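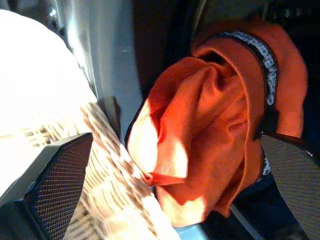 Vol. 13, No. 4

Home | News | Features | Opinion

Rakiya Bassey came to Brokidstead College in April, after two years at Erholm. "In Erholm I had 700 people in my lecture," she says. "Now we are 50, and the teacher knows when I did not read." She lives in Olum House with 124 other students - the kitchen is small, she admits. Next year she hopes to take the exchange term in Dai.

Filed under: Campus Life, Interviews
Last updated: November 23, 2020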